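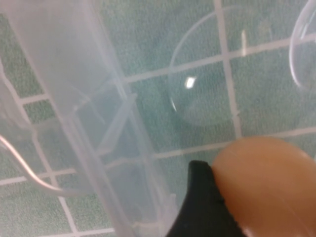

Why won't the Lamplighter's Debt mission show up in my log after I finish Rendulthorpe?

The mission needs two things before it appears: the Rendulthorpe chapter marked complete, and a conversation with Vītola at the ferry house while it's dark in the game. Most people who get stuck have the first and are missing the second.

Ticket status: Solved
Game: Brirninen
Opened by: Ayanda Rampersad
Handled by: Pravesh Engelbrecht

Ayanda Rampersad
Hi! First off, I am having such a good time with this game, so please read this as a ticket from a very happy player. I finished Rendulthorpe on Tuesday night and was all set for Lamplighter's Debt (my sister has been raving about the bell tower part for weeks). It never showed up. I went to the ferry house, talked to Vītola, and all I got was the line about the river being high. I've reloaded, slept at the inn, and walked all the way out to the quarry and back. My character is level 19 and I'm on chapter 4. Is there something else I should do first?

Pravesh Engelbrecht
Hello Ayanda, and thank you, the bell tower is my favorite part too! Could you tell me what time it was in the game when you spoke to Vītola? The river line is her daytime greeting. Also, please open your journal, go to Finished, and check whether Rendulthorpe has a filled star or an empty one next to it.

Ayanda Rampersad
Filled star! And it was morning, now that I think about it, since I'd just slept. I went back after dark and now she isn't there at all. The door opens, the lamp is lit, no Vītola. Tried it on three different nights.

Pravesh Engelbrecht
Great, the star rules out the chapter itself. An empty ferry house at night is a different problem, and we do know that one. If you accept the Eel Baskets errand and leave it open, Vītola walks down to the lower dock every night to wait for you. She'll stay there until the errand is handed in or dropped.

Try this:

1. Save in a new slot.
2. Open the journal and look under Errands for Eel Baskets.
3. Either hand the baskets to her at the lower dock, or choose Drop Errand.
4. Sleep at the inn until evening. Don't fast travel between the inn and the ferry house.
5. Walk to the ferry house and talk to her. She should ask if you've ever climbed the tower.

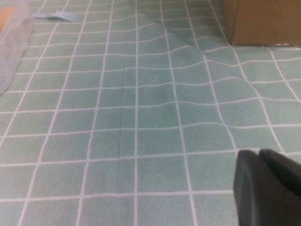
Green and white checked cloth

Ayanda Rampersad
Oh my goodness, Eel Baskets. I picked that up ages ago and forgot it existed! I had 14 eels sitting in my pack. Handed them in, got the little whistle, slept, walked over, and she's there! But she says the river line again, at night. Save attached.

Jin-sol Son
Jumping in for Pravesh, who is off this evening. I loaded your save and had a lovely time poking around in it (your house in Rendulthorpe is gorgeous, by the way). Your game is on build 261. In that build, Vītola keeps her daytime greeting for one night after the errand ends. Sleep through one more full day, evening to evening, and then go and see her. On my copy of your save the tower question came up right away.

If you'd prefer not to wait, install the newest update and load the save again. The greeting resets on loading.

Ayanda Rampersad
IT WORKED. I did the full day of sleep, went over with my lantern, and she asked me about the tower. Mission in the log, marker on the map, and I have already fallen off the first ladder twice. Thank you both so much!

Fatima Moodley
Adding a note for anyone else who lands on this ticket. I had the same empty ferry house, but with no Eel Baskets in my journal. Mine was Bonton the dog! If he's following you, Vītola won't come inside. Leave him at the stable and she turns up the same night. He's still a very good dog and you can pick him up again once the mission has started.

Pravesh Engelbrecht
Wonderful find, Fatima! I tested it and got the same thing, so I've passed it to the mission team and linked it here. Ayanda, on that first ladder, jump from the fourth rung and hold the grab button a little longer than feels right.

Closing this one as solved. Replies stay open if Vītola wanders off again.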